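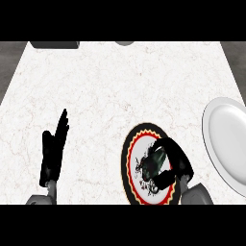
Hi Jolene,

Okay, progress on the Timport app through the end of February! I know you wanted this shorter than last time, so I'll try (no promises).

The big thing is that the booking screen is finally done. You'll remember it took six taps to reserve a ferry seat in the old version, and people kept giving up on the passenger details page. It's three taps now, and the details get saved on the phone so regulars never have to type them again. We put the new build out to 418 testers in Tautahi and 1510 bookings went through it during the month. I was hoping for a thousand, so I'm pretty happy with that.

Offline tickets are behind. I told you they'd be in this build and they aren't, sorry. The ticket itself opens fine with no signal, but if somebody changes their sailing on the website first, the phone keeps showing the old time until it reconnects. Anahera Tawhiri has been working on it and thinks she needs another two weeks. I'd sooner wait than ship it like that.

We closed 14 bugs. Most were small: a back button that went nowhere, Android keyboards covering the promo code box, that kind of thing. The one that hurt was the login loop on older tablets, which ate most of a week and came down to a single expired setting on the Drastano side. They've fixed it and they were very nice about it.

Money: we're $800 under on design, because the icon set came in cheaper than the quote. Could I move that over to testing? I'd like to pay a few people in Drondau to try the app on slow connections, and your okay by email is enough for me to go ahead.

Coming up next: offline tickets, the Spanish text (translated already, it just needs to fit on the buttons!) and a first go at push alerts for canceled sailings. The app store listing needs new wording too, and I'll send you a draft before anything goes live.

Call me any time after 10 if you want to go through the numbers.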